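Kinico Home Laundry Support
Ticket 1319: Gray cottons coming out stiff and linty
Status: Solved
Product: Kinico front loader, 6 kg drum, bought in May
Opened: November 21, 2025

Customer wrote:

Hello there, and thank you in advance for reading all of this, as I know I go on a bit. I have been very happy with the washer until lately (it's so quiet that I forget it's running!), but my gray cottons have started to come out feeling like cardboard. I mean the sweatshirts, the hand towels and a big soft throw I use on the couch. They also pick up little white flecks, mostly along the seams, and the flecks don't brush off until everything is completely dry. The whites may be doing the same thing and I just can't see it on them.

I use the Tapia powder, one full scoop, and I wash on the everyday cotton program with the spin all the way up. I dry indoors on a Trollholm rack in the spare room. The only thing I can think of that's different is that I've been doing bigger loads, what with the weather turning and everybody wearing thicker clothes. Is it the machine, or is it me? I won't be offended either way.

Support replied:

Hi, and thanks for such a thorough note, it really does save us a few rounds of questions. White flecks on darker cottons are nearly always one of two things, lint or undissolved powder. Would you take one fleck and rub it between wet fingers? Powder goes slippery and disappears, and lint just rolls into a tiny thread. Could you also tell us how full the drum is when you close the door, and whether the display has shown any codes?

Customer wrote:

Slippery! I tried four or five of them and they all melted away, so I suppose that's powder. As for the drum, well, I do have to give the last towel a bit of a push to get it in. The display has said 162 twice, near the end, but it cleared itself both times and the door opened as usual so I didn't think much of it.

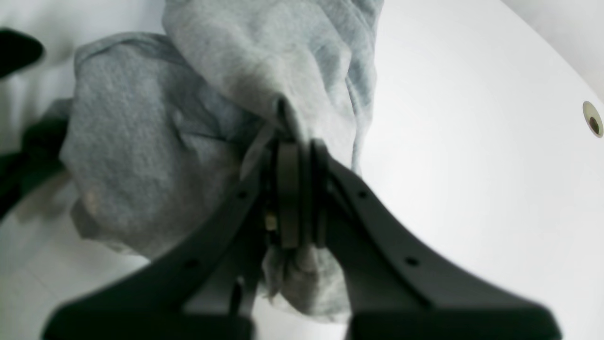
Gray cotton is what I mind most about, because it's most of what we own and it used to feel so lovely. I did what my mother always did and tested it by the pinch: take a fold, squeeze it, let go and see whether it springs back or stays standing up like a paper hat. Last night's batch stayed standing. Soft light gray cloth ought to look the way it does in the picture, all billowy above the place where it's held, with the folds falling gently and not in sharp little ridges. I'd like to get back to that, please. Should I be adding softener? I have a bottle of Dronness that I've never opened.

Support replied:

You've given us everything we need, and your mother's test is a good one. Please leave the softener closed for now. On top of leftover powder it tends to make a waxy layer, and towels soak up less water with it.

Code 162 on your model means the washer found too much foam and added a rinse on its own. Along with the slippery flecks and the drum being packed to the door, it points to more powder than the water can carry off. Nothing suggests a fault. Here's what we'd try, in this order:

Pull out the detergent drawer, soak it in warm water and scrub the corners with an old toothbrush. Wipe inside the slot as well.

Run the drum empty on the hottest program with no detergent at all. If you see suds through the glass, run it again.

Rewash the gray things in two smaller loads, warm, with the extra rinse on and no powder. You should be able to lay your hand flat on top of the laundry with room to spare.

From then on, use half a scoop. Shake each piece hard before it goes on the rack, and leave a gap between the heavier ones.

Customer wrote:

Well, I did the empty wash and you should have seen the suds, it was like a bubble bath in there with no one in it! I had to do it a second time. The drawer was worse than I'd like to admit in writing. Then I did the sweatshirts and the throw together, and the towels after that.

The sweatshirts are soft again, flecks gone, and they flop over when I pinch them. The throw is much better too. The towels are still a little stiff at the hems, though I think they were packed too close on the rack, and I'll give them another rinse tomorrow. No sign of code 162.

Support replied:

So glad to hear it! Thick hems hold on to powder the longest, so one more plain rinse for the towels is a good plan. I'm marking this as solved, but replying to this message will open it again if the code comes back.

Customer wrote:

Second rinse done, hems are fine. Thank you kindly. May I use up the rest of the Tapia, or should I switch to liquid?

Support replied:

Please do use it up. Half a scoop, and level it off.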